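Getachew Berhe came to gripper testing by way of kitchen design, and he still talks about drawers and countertops with real affection. At Divura he compares two parallel grippers in simulation, giving each one 100 tries at every task before anybody is allowed an opinion (himself included, he says with a laugh).

"I always look from the wrist," he told me. "You get the fingers and whatever is past them, and after a while you start to feel like it's your own hand!"

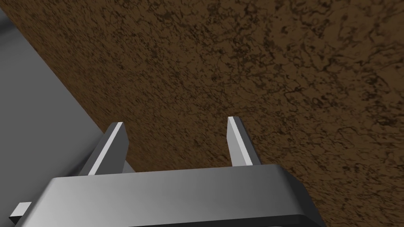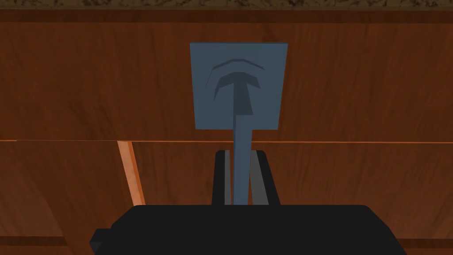 He is fondest of thin, awkward things, the kind you would pick up at home without a thought. "A wide opening is forgiving when you come in, but then you have to close it nicely," he said. His favorite controller, Zorstead, managed 68 good grasps in its last round, and he is already fussing over the closing speed for the next one.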